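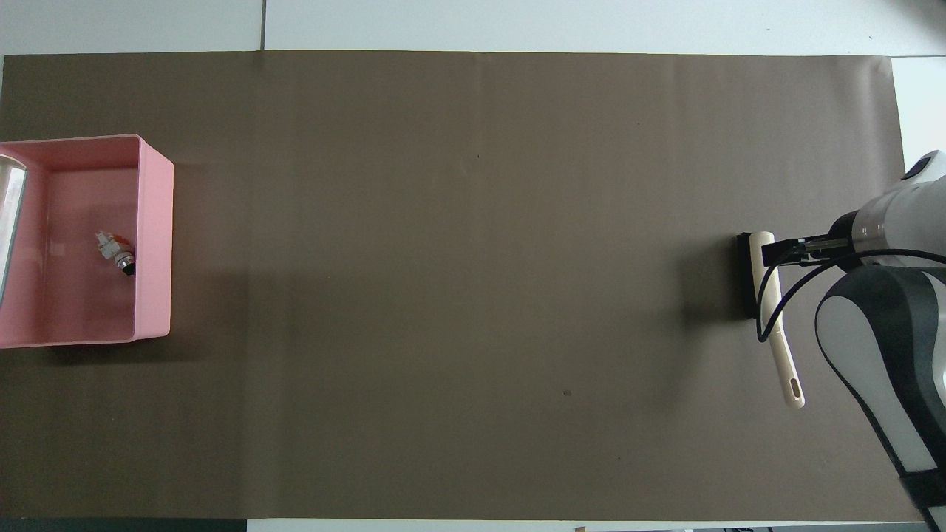
Pink plastic bin on brown paper

Do I have to repay my employer's health plan out of my injury settlement?

Posted by plunirell_mom, Jan 17, 2020

Hi all, long-time reader, first time posting. Last May I got rear-ended at a light and ended up with a torn shoulder and months of physical therapy. My health insurance is through work (I'm in the office at Margaritis, the flooring place) and they paid for nearly everything, apart from my copays and the deductible.

The other driver's insurance finally made an offer and I was all set to sign it. Then I get a letter from an outfit called Hidard, who I had never heard of in my life, saying they "represent the plan's recovery interest" and want back what the plan paid. All of it! After my lawyer's cut and their cut I'd be left with almost $2000, and I missed a lot more than that in wages. I drove myself 32 miles each way to the surgeon for weeks and not one person is paying me back for the gas.

I've been paying premiums out of every check for years. Isn't this exactly what the insurance is for? My sister says to ignore the letter. My lawyer's office says they'll "look into it" but it's been a while and I'm getting nervous. Has anyone been through this? Can they really do that, and is there any way to get them down?

Sorry so long. The letter is sitting on my kitchen counter and I get mad every time I walk past it.

tallgrass_ed

Please don't ignore it. I did, for a few months, and all it got me was a bigger pile of letters and a settlement check my lawyer couldn't release to me.

The word you want to look up is subrogation, or sometimes reimbursement. Most employer health plans have a section that says if somebody else caused your injury and you get money from them, the plan gets paid back. I thought it was a scam when I first heard it too. It was on page whatever of a booklet I had never opened.

What matters a whole lot is whether your employer's plan is self-funded or insured. Self-funded means the company pays the claims out of its own money and the insurance company on your card only does the paperwork. Those plans usually fall under federal law (ERISA) and they can be pretty tough to fight. If it's an insured plan, your state's rules may come into it, and some states limit what the plan can take or don't allow it at all. Your card might not tell you which one you've got. Mine had a big insurance company logo on it and the plan was self-funded the whole time.

So here's what I'd do, in this order more or less. Write to the plan administrator (the HR people can tell you who that is) and ask for the full plan document and the summary plan description. Ask for both, they aren't always the same and the wording counts. Then ask Hidard for an itemized list of every claim they say is related to the crash, and go through it with a pencil. On mine I found $631 for a skin doctor visit and some blood work that had nothing to do with my back. They took it off after one phone call, no argument, which made me wonder how many people just pay.

After that, get your lawyer to ask for a reduction. Two things to bring up: the plan should chip in its share of the attorney fees, and the settlement didn't cover everything you lost. Some plans have language that says they don't have to care about either one, but they can still agree to it. Mine came down by a third. Get the final number in writing before you sign anything or spend anything - the written part is the bit I'd underline if I could.

And bug your lawyer. It took me 3 calls before I got past the front desk. Dealing with the lien is normally part of the job, so check your fee agreement before you let them bill you extra for it.

I'm not a lawyer, just a guy who got hit by a bread truck.

vatmont77

same thing happened to my brother in law in Vatmont and he didnt have to pay a dime. I think its a state thing. just tell them no

tallgrass_ed

Could be he had an insured plan in a state that doesn't allow it. I wouldn't just tell them no until you know which kind you have. Self-funded plans can sue over this, and some will hold back payment on your later claims until it's settled up.

plunirell_mom

Thank you Ed, this helps so much. I emailed HR this morning and they said it IS self-funded, so boo. But I asked for both documents like you said and I've already spotted a charge for my regular yearly checkup on Hidard's list, so I'm starting there. Calling the lawyer again after lunch.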